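Technische Mechanik I – Skript zur Vorlesung
Abschnitt 4.3: Schnittgrößen an abgewinkelten und geneigten Kragträgern
Bearbeitung: K. Prendergast, Aufgabenteil: K. Hinds

Vorausgesetzt werden die Abschnitte 4.1 (Schnittprinzip) und 4.2 (gerader Balken). Die Vorzeichen richten sich nach der gestrichelten Faser. Am positiven Schnittufer zeigt N in Richtung der Balkenachse vom Schnitt weg, V senkrecht dazu, M dreht so, dass die gestrichelte Faser gezogen wird.

4.3.1 Bezugsfall: gerader Kragträger

Die Wandkonsole Norel wird als starr eingespannter, waagerechter Balken modelliert. Ausladung l = 400 mm, Einzellast am freien Ende F = 900 N, Eigengewicht G = 70 N, angreifend in der Mitte der Ausladung. Die gestrichelte Faser liegt unten. Schnitt unmittelbar vor der Einspannung, Betrachtung des freien Teils:

V (Betrag) = F + G = 970 N
N = 0
M = – (F · l + G · l/2) = – (360 + 14) Nm = – 374 Nm

Das negative Vorzeichen bedeutet Zug an der Oberseite. Der Anteil des Eigengewichts am Moment liegt unter vier Prozent und darf in der Vorbemessung entfallen. In der Prüfung ist er anzugeben, sofern G in der Aufgabenstellung genannt ist.

4.3.2 Lotrechter Stiel mit Kragarm

Nun sitzt derselbe Kragarm biegesteif auf einem lotrechten Stiel. An der Ecke gehen Querkraft und Normalkraft ineinander über: Was im Kragarm V war, erscheint im Stiel als Druckkraft N = – 970 N. Die Querkraft im Stiel ist null, solange keine waagerechte Last angreift. Das Moment bleibt über die Stielhöhe konstant, Betrag 374 Nm. Ein häufiger Fehler in den Abgaben vom August war ein linear anwachsendes Moment im lotrechten Stiel. Dafür müsste dort V ungleich null sein (dM/dx = V).

4.3.3 Geneigter Stiel

Der Stiel ist jetzt um 20° gegen die Lotrechte geneigt, und zwar zur Lastseite hin. Zerlegung der Resultierenden in Achsrichtungen:

N = – 970 N · cos 20° = – 911,5 N
V (Betrag) = 970 N · sin 20° = 331,8 N

Das Moment ist nicht mehr konstant. Es wächst von der Ecke zum Fußpunkt linear an, da sich der waagerechte Abstand zur Wirkungslinie der Last mit jedem Stück Stiel vergrößert. Bei Neigung zur Gegenseite nimmt der Betrag entsprechend ab – der Fußpunkt rückt dann unter die Last. Maßgebend ist allein der waagerechte Hebelarm; die Höhe der Ecke über dem Fußpunkt geht bei rein lotrechter Belastung nicht ein.

4.3.4 Aufgaben

a) Zeichnen Sie die Verläufe von N, V und M für 4.3.3 bei einer Stiellänge von 900 mm.
b) Der Mast Lowther trägt am Kragarmende zusätzlich eine waagerechte Last von 70 N. Welche Schnittgrößen aus 4.3.2 ändern sich?
c) Skizzieren Sie das Freikörperbild des Auslegers Stedside, Schnitt am Fußpunkt. Zahlenwerte sind nicht verlangt.

4.3.5 Mehrfach geknickte Achsen
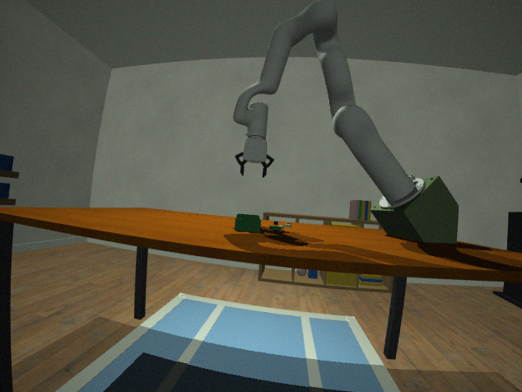

Bei mehrfach geknickten Trägern wird bereichsweise geschnitten, mit eigener Laufkoordinate je Bereich und Übergangsbedingungen an jedem Knick. Für das Moment am Fußpunkt infolge lotrechter Lasten ist die Form der Achse dazwischen ohne Belang, es zählt wieder nur der waagerechte Abstand. Am Roboterarm lässt sich das ablesen: Vom runden Flansch am schrägen Sockel steigt das untere Glied nach links an, das mittlere führt steil weiter zum Ellbogen, der Unterarm fällt nach links wieder ab. Denkt man sich eine lotrechte Last am Greifer, so reicht der Hebelarm bis zum Flansch, gemessen in der Waagerechten, und der hoch liegende Ellbogen verlängert ihn nicht. Die Gelenke sind für diese Betrachtung als blockiert, also biegesteif, anzusetzen. Da der Flansch auf einer geneigten Fläche sitzt, steht die Schnittebene dort schräg, und die lotrechte Resultierende ist wie in 4.3.3 in N und V zu zerlegen. Der Neigungswinkel ist als α mitzuführen.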